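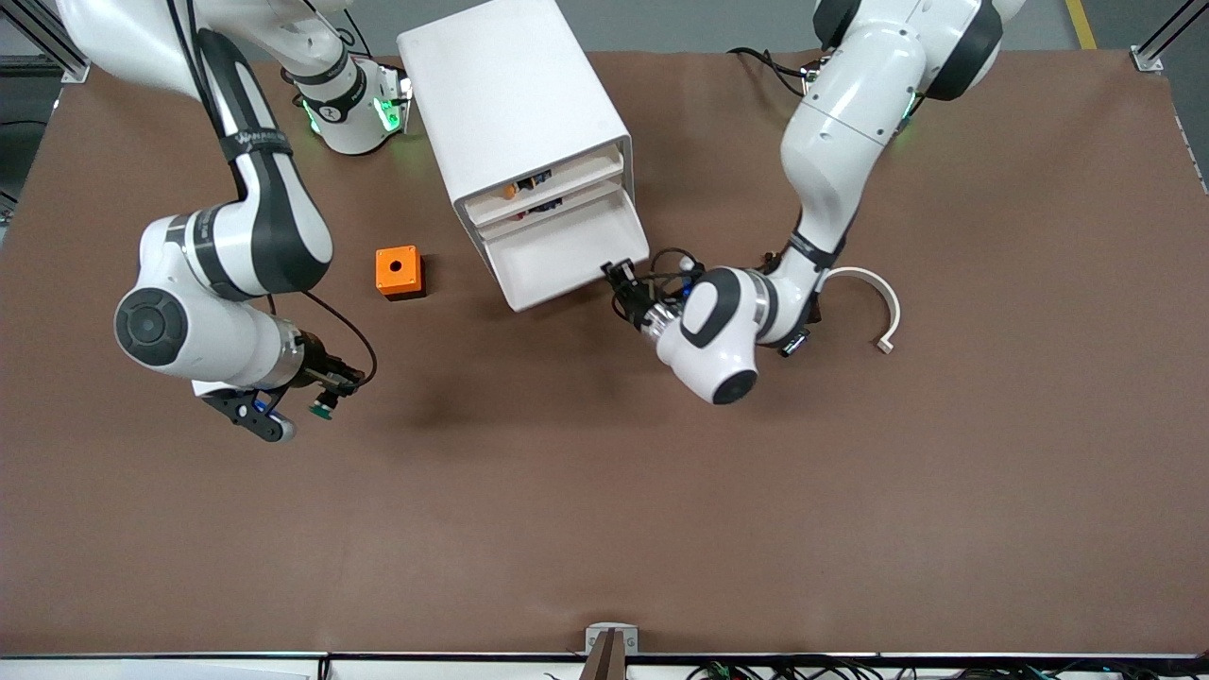 A reader in Vestley wrote in to say we had been too hard on the new contract for Cavholm's left tackle, and that anyone who watched the line last season would have paid him twice over. Fair enough, we asked for replies. But the reader's case rests mostly on sacks allowed, and I've never trusted that number much.

Sacks get pinned on a lineman by whoever is doing the charting, and two people watching the same play will often blame different men. Was it the tackle who got beaten round the outside, or the quarterback who held the ball until his tea went cold? The club says its man was on the field for 800 snaps and was hardly troubled. The club also has season tickets to sell.

What I can see for myself is the running game, and it wasn't pretty. Cavholm ran to the left 145 times and kept coming up short when it mattered. At Misisach they tried it on third and one, got nothing, tried it again on fourth down and got less. You can blame the backs for some of that. You can blame the guard, who was playing with one good shoulder by October. At some point, though, the biggest contract on the line has to move somebody.

The reader also says the whole team is lifted by a settled line, and points to the home win over Tabrizi. I was at that one, along with 2,325 others if you believe the gate, and what I remember is Tabrizi's pass rush missing two starters and looking worn out by half-time. They still had Cavholm pinned back for most of the third quarter. The winning score came from a kick return of 46 yards and a short field, and the line's part in it was three plays long.

None of this makes him a bad player. He turns up, he doesn't give away silly penalties, and his pass blocking on quick throws is tidy. My trouble is with paying top money before anyone has seen him hold up for a full season against decent ends. Vestley did the same with their centre a few years back and spent the next two summers trying to get out of it.

The club promises a new blocking scheme for the spring, with more pulling and more outside runs. We were promised that last year as well. I'll be watching the first two away games, where the noise makes everything harder, and I'll print the reader's reply if the left side opens up and I have to eat my words.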